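Didine Home Composter: Set-Up Guide
Section 4: Starting your worm bed

You've got the stand together and the trays washed, so now comes the good part! Setting up the bed takes an afternoon at most, and the worms will do the rest of the work for months. Read the whole section once before you open the worm pouch.

What you need

The Didine base, one working tray and the lid
The coconut fiber block from the starter kit (470 g)
Shredded newspaper or plain brown cardboard
A scoop of garden soil or finished compost
A tub or bin for mixing, big enough to get both hands into
Lukewarm water
The worm pouch, kept in the shade until step 9

Note: Glossy paper, magazine covers and anything with plastic tape on it should stay out of the mix. Egg cartons are great. Tear them up small and use as many as you like.

Preparing the bedding

1. Clear a table and give yourself plenty of elbow room. Bedding gets everywhere, and a surface that wipes down easily will save you some sweeping.

2. Put the fiber block in your mixing tub and pour lukewarm water over it. Leave it for 17 minutes. It swells up far more than you'd expect — kids love watching this part.

3. Break up the block with your fingers until no hard lumps are left. Check the corners of the tub, where dry bits like to hide.

4. Add the shredded paper a handful at a time, turning the mix over as you go.

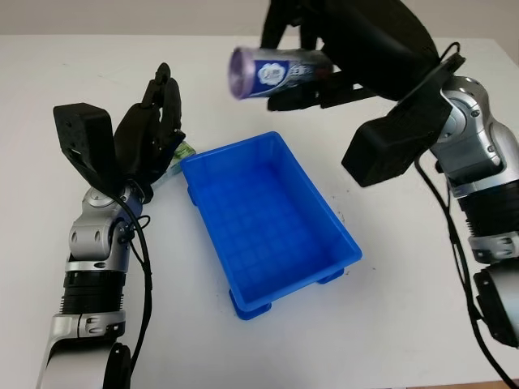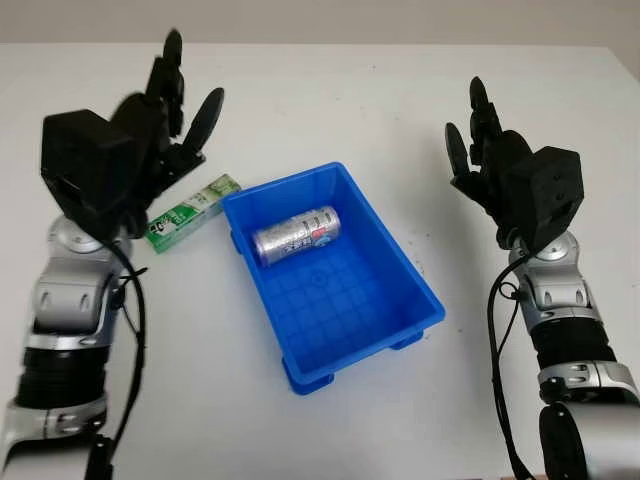 5. Stir in the garden soil. It brings in the grit and the tiny helpers that get the bed going, so don't skip it even if the mix already looks rich enough.

6. Do the squeeze test. Take a fistful and squeeze hard. You want one or two drops of water. A stream means the bedding is too wet, so work in more dry paper and test again. If nothing comes out, sprinkle on a little water and give it another turn.

Caution: Never use hot water to speed things up. A bed that is still warm in the middle can kill the worms, even when the top feels cool.

Filling the tray

7. Line the floor of the working tray with a single sheet of damp cardboard. The worms will eat through it in time, and until then it keeps loose bedding from dropping into the base.

8. Fill the tray with bedding to 2 inches below the rim. Keep it fluffy! Pressing it down squeezes out the air, and an airless bed starts to smell.

9. Open the worm pouch and tip everything out in the middle, packing material included. Don't spread the worms around. They'll head down by themselves once they notice the light.

10. Leave the lid off for an hour under a bright lamp, then put it on. Any worms still on top can be covered with a little bedding.

Note: A few wanderers on the underside of the lid are normal during the first nights. Leave a lamp on over the bin and they'll settle.

First feeding

11. Wait 4 days before adding any food. It's hard to hold back, we know, but new worms need time to find their way around.

12. Start with a small cup of soft scraps such as melon rind, lettuce or used coffee grounds. Bury it in one corner and mark the spot with a stick.

13. Look again after a week. If most of the food is gone, feed the next corner. If it's still sitting there, wait.

Caution: No meat, dairy, oily leftovers or large amounts of citrus. Onion and garlic are best left out until the bed is well established.

Where to keep it

A laundry room, a mild basement or a shady balcony will all do nicely. If your winters are cold, keep the composter indoors until April and carry it out when the nights are no longer freezing. Keep it off the top of the dryer — the shaking bothers the worms. Go on to Section 5 for draining the base and adding your second tray.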